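Campaigns > Get stuck in > Kitchen table tips

186 shares | 72 comments

Placards and leaflets at home, quick notes before the November march through Grindville. Will tidy up later.

Card first. Big flat boxes, cut along the folds, bread knife works fine. Plain side out. Pencil your letters before any paint goes near it, five words at most. Two coats of white emulsion if there's print showing.

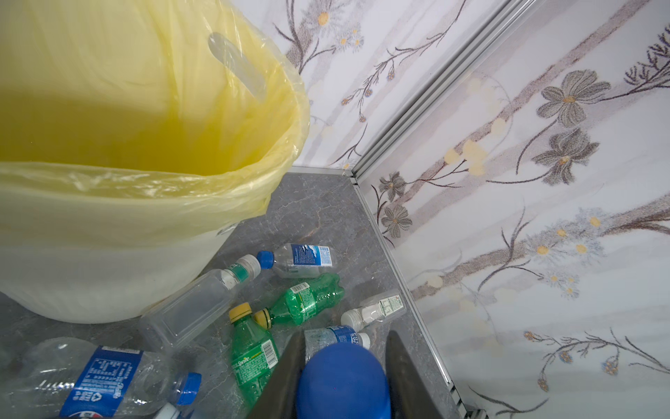
What's the best paint for lettering outdoors? Leftover masonry paint, black, with an inch brush. Poster paint runs the minute it drizzles.

Handles: roofing batten, sanded, gaffer tape over the top end. Check what the stewards allow on length. Staple through the card then tape over the staples, both sides. 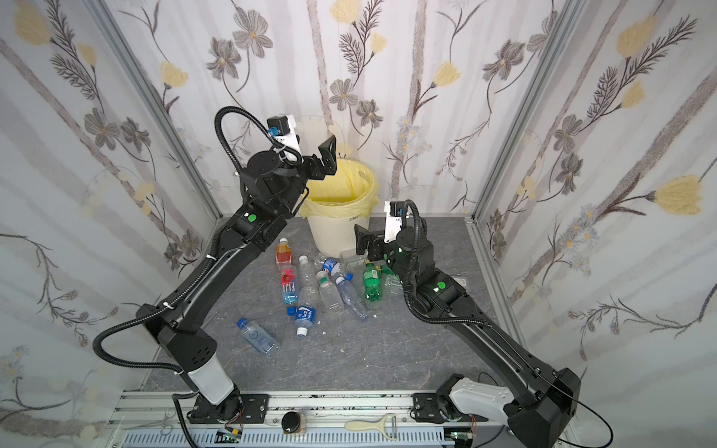 Banners need a backing or they sag. Old sheet, doubled, hem top and bottom for the poles. Wallpaper offcuts do for a one-day job, and a print with grey flowers and yellow tulip sort of blooms like this one looks cheerful round the border, just keep it well away from the lettering. PVA, thin layer, leave overnight under books.
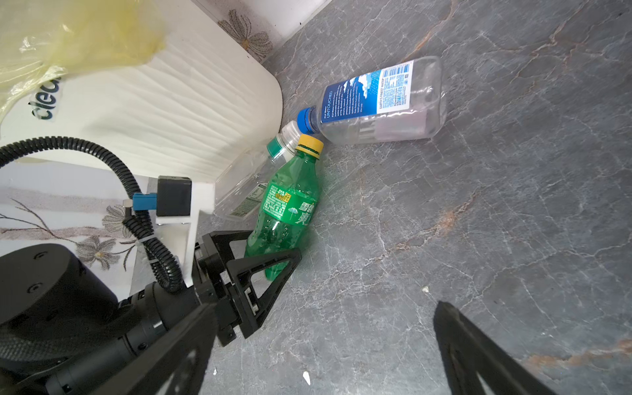

Lerkness Renters' Campaign / Placards & Leaflets Team

Folding: do them in batches of 500, back of a spoon for the crease. Elastic band round each road's worth, slip of paper on top with the street name. The Modley round is 2,946 doors so start early pls.
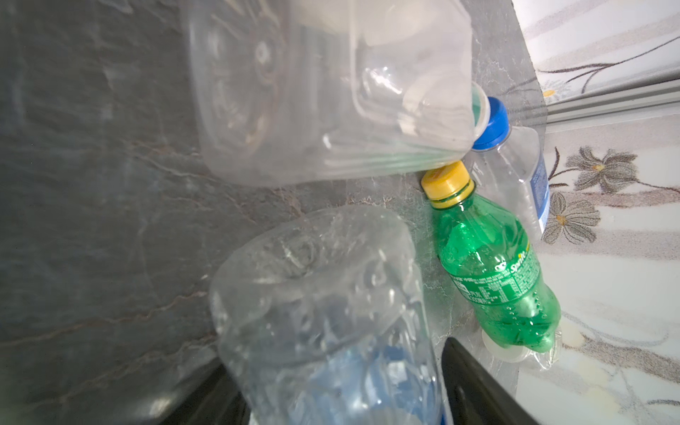

Storing it all afterwards

Flat, under a bed, bin bag over. Not the shed, card goes furry. Rinse brushes strait away. Spare batten to Bakari Mutiso at the Dogar stall, mornings.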